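31 de agosto de 2023

Hoy he vuelto a nadar. Lo pongo lo primero porque llevaba desde marzo diciendo que volvía, y Shanthi ya ni me contestaba cuando se lo decía, me mandaba un pulgar y a otra cosa. Pues he vuelto. Me he levantado a las 6 con el despertador del móvil viejo (el nuevo suena tan flojito que me duermo encima) y a las siete menos cuarto estaba en la puerta de la piscina con el gorro ya puesto, como una idiota, porque todavía no habían abierto.

Han cambiado las taquillas. Antes iban con moneda y ahora van con una pulserita, y la pulserita no quería saber nada de mí. Al final me la ha abierto una señora mayor con un bañador de flores precioso, sin decir palabra, de un golpe seco con la cadera. La quiero de amiga.

Yo tenía en la cabeza hacer 500 metros, que hace un año los hacía para calentar. Bueno. A los 200 me ardían los hombros y tenía la respiración de un fuelle roto, pero me agarré al bordillo un rato, miré el reloj grande de la pared y seguí. Los últimos cuatro largos los hice a braza, muy digna, con la cabeza fuera. Total: 29 minutos. No pienso compararlo con nada. El agua estaba fresca al entrar y luego buenísima, y por los ventanales entraba un sol bajito que hacía rayas en el fondo – se me había olvidado por completo lo de las rayas y es lo que más me gusta de nadar por la mañana.

En la calle de al lado había un chico dando clase a un grupo de jubilados y uno de ellos, que según le oí contar tiene 62 años y no había metido la cabeza en el agua en su vida, la ha metido hoy. Le han aplaudido todos. Yo también, desde el bordillo, que no me conocía de nada y me ha saludado con la mano como si fuera mi tío.

Luego he desayunado dos veces. Tostada en casa, y al rato otra tostada. He trabajado regular, se me cerraban los ojos delante de las facturas de Jovosis, y Mahfuz me ha llamado para preguntar si iba a mandar lo suyo antes del viernes. Le he dicho que sí con muchísima seguridad. No tengo ni empezado lo suyo.

Por la tarde ya no servía para nada. Me he quedado junto a la ventana, con el mantel de cuadros todo arrugado, la lata verde tumbada y los Tempo ahí en medio, y ni ganas de recoger. 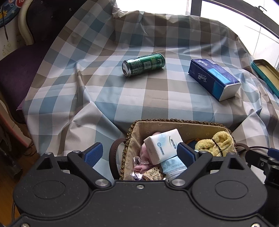 Le he escrito a Shanthi para contárselo y esta vez sí ha contestado, con un audio larguísimo. Dice que se apunta el martes, que tiene un bañador sin estrenar y que le da vergüenza el gorro. Le he dicho que la vergüenza se pasa en cuanto se te empañan las gafas y no ves a nadie. Quiere que hagamos un plan en condiciones, con días fijos y todo, y a mí los planes me dan alergia, pero si viene ella voy seguro, que sola me invento excusas buenísimas.

Me duele hasta el cuello. Tengo que comprar champú para el cloro y buscar las chanclas buenas, que hoy he ido con las de la playa y casi me mato en la ducha. Y mañana sin falta lo de Mahfuz.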